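Bamboo tile mat

A bamboo tile mat is a summer bed covering made of small rectangular pieces of bamboo strung together in rows. It is laid over the bottom sheet, and the sleeper lies directly on it or on a thin cloth spread over it. The mat does not soak up body heat the way a padded mattress topper does, and air can pass through the gaps between the pieces. Other names include bamboo block mat, tile sleeping mat and, among some sellers, mahjong mat, after the shape of the pieces.

Construction

The basic unit is the tile, a short flat block cut from the wall of a mature bamboo stem. Tiles are sawn to length, boiled or steamed to drive out sugars, dried, and sanded until the top face and edges are smooth. Holes are drilled through each block from side to side. A cord, usually nylon or an elastic thread, is then passed through the holes so that each block is held to the ones beside it.

Two patterns are common. In the straight grid, every block lines up with the block in the next row. In the brick pattern, each row is shifted by half a block. The straight grid folds easily along two directions. The brick pattern folds well in one direction only and is less likely to show a crease.

Color depends mostly on heat treatment. Untreated bamboo is pale yellow. Bamboo held under steam pressure turns tan to brown as the sugars darken, and makers call this carbonized bamboo. A single mat may hold blocks of slightly different shades, especially if the blocks were not sorted before stringing.

Some mats have a cloth border sewn around the outside to keep the edge blocks from catching on bedding. Others have a backing of thin mesh, which slows wear on the cords but makes the mat harder to rinse.

Sizes

Mats are sold to match mattress sizes, though most are made slightly smaller than the mattress so that they lie flat and do not hang over the side. A mat that overhangs puts the full weight of the loose rows on the edge cords. For a child's bed or a couch, narrower strips are available, and seat pads are made in the same way.

Weight is the main difference between a tile mat and a mat of thin woven strips. A tile mat for a double bed is heavy enough that two people usually carry it, and this weight is what keeps it in place without straps or corner elastic.

Use on the bed

The usual order of layers is mattress, fitted or flat sheet, then mat. The sheet protects the mattress from the blocks and gives a little grip. Pillows go on top, often with a matching pillow mat or an ordinary cotton case.
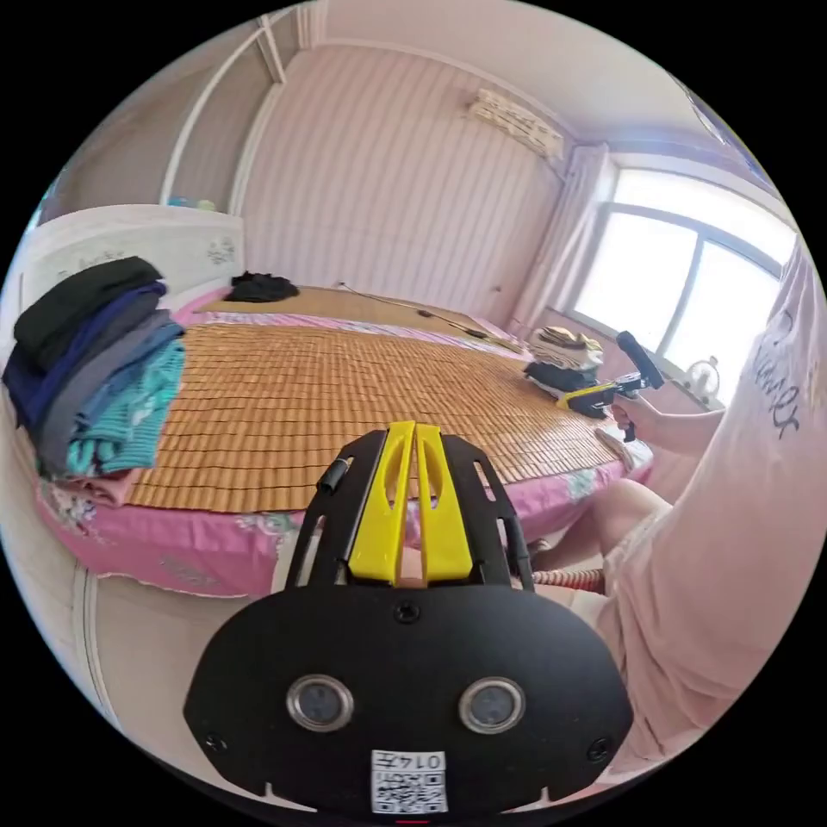

Sheets under a tile mat are chosen for how they hang, as the top of the bed is mostly hidden in summer. A flat sheet with a decorative edge is a common choice, because the printed cloth and the hem still show along the side of the bed, as with the pink floral sheet under the honey-tan mat here. Fitted sheets are also used, and they have the advantage of not sliding when the mat is dragged into position. Thick quilted pads are not suitable under a tile mat. The blocks sink unevenly into the padding and the cords are pulled at each dip.

New users often find the surface hard. A thin cotton cloth or a light towel placed under the shoulders and hips is the usual remedy for the first few nights. Long hair and fine body hair can catch between blocks, more often on older mats where the cords have stretched and the gaps open and close as the sleeper moves. A tighter mat pinches less but is also stiffer to fold.

Tile mats are not recommended for infants. They are also a poor choice with an electric blanket or heated pad, which can dry the bamboo until it splits.

The bed as a work surface

During the day, a bed with a tile mat on it is often used for sorting and folding laundry. The surface is firm and level compared with a bare mattress, so stacks of folded shirts stand up without leaning, and small items do not sink out of sight. Cloth slides easily over the blocks, which makes it simple to square up a large piece such as a sheet but can cause silky garments to slip out of a fold.

The household writer Teresa Louro covered the practice in a short guide to small bedrooms, in which she suggests keeping finished stacks at one side of the bed and doing the folding in the middle. Her order is large pieces first, then trousers and tops, then pillowcases. Pillowcases are folded in thirds lengthwise with the seam inside, and then in half. She advises against ironing on the mat, even over a towel, as steam loosens the cords and can leave pale marks on carbonized bamboo.

Damp laundry should not be left on a tile mat. Moisture is held in the drilled holes, where it dries slowly, and dark spots may appear around the cord within a few days. Dye from new dark clothing can also stain the blocks, and the stain goes too deep to be wiped off.

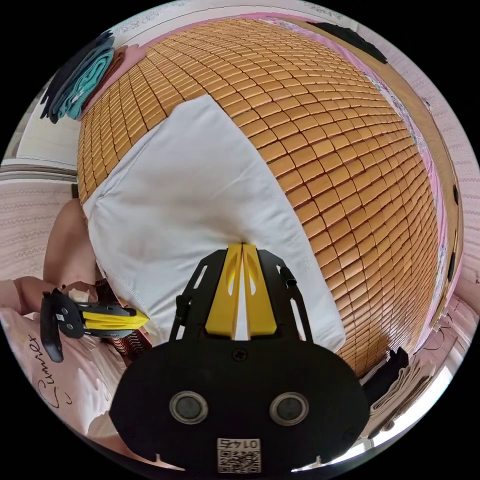 A bamboo or wooden block mat with a white cloth spread across it. A stack of folded clothes stands beyond the mat, and a pink sheet borders it.

Cleaning and care

A mat is wiped before first use with a cloth wrung out in warm water. Dust from sanding stays in the gaps of a new mat and will come off on light-colored bedding if it is not removed. After that, a weekly wipe is enough for most households. The cloth is moved along the rows, turned over, and moved across them. A few drops of mild dish soap may be added for skin oil. Bleach weakens the cord and should be avoided.

The mat is dried in shade with moving air. Strong sun makes the blocks brittle and fades them unevenly. Hanging a full-size mat over a single line is a frequent cause of broken cords, and a wide rail or two parallel lines should be used. Standing it on edge against a wall, opened slightly like a screen, also works for mats in the straight grid pattern.

Crumbs and grit collect under the mat as well as between the blocks. Many owners fold the mat back by half every week or two, brush the sheet, and then do the other half.

Repair

The most common fault is a broken cord. A break in the middle of the mat shows as a short line where blocks tilt or lift. The loose blocks should be kept in order, the broken cord pulled out to the nearest knot, and a new length threaded through with a blunt needle or a piece of stiff wire. Replacement cord is tied off with a flat knot and the end is pushed back into the nearest hole.

Cracked blocks can be replaced if the maker supplied spares. The Filldale double mat, for instance, comes with a bag of 18 loose blocks and a coil of cord. When no spares are available, a block may be taken from a corner row, where the gap matters less. Splinters are sanded with fine paper along the grain.

Storage

At the end of the hot season the mat is wiped, dried fully and put away folded or rolled. Straight grid mats are folded in half and then into a block, with a sheet of paper or old cotton between the layers. Brick pattern mats are rolled with the top face outward. Either kind is stored flat. A mat stored on end for months will sag on its cords and come out longer on one side than the other.

A breathable bag is preferred to a sealed plastic one. In humid areas a packet of drying agent is placed inside the fold. Bamboo that was not boiled properly in manufacture may attract powderpost beetles, and fine yellow dust in the bag is the usual sign. An infested mat should be kept away from wooden furniture.

Makers and trade

Most tile mats are sold without a well-known brand name. Among smaller producers, the Macedo workshop in Itidville strings its mats by hand and lists an output of over 500 a year, nearly all of them in the straight grid pattern. Terkstead, a bedding importer, sells both patterns and offers restringing for mats bought through its own stores. Demand is strongly seasonal, with most sales made before the end of July.

See also

Rattan mat
Rush mat
Pillow mat
Summer bedding
Laundry folding

This page was last edited on 2025-07-21.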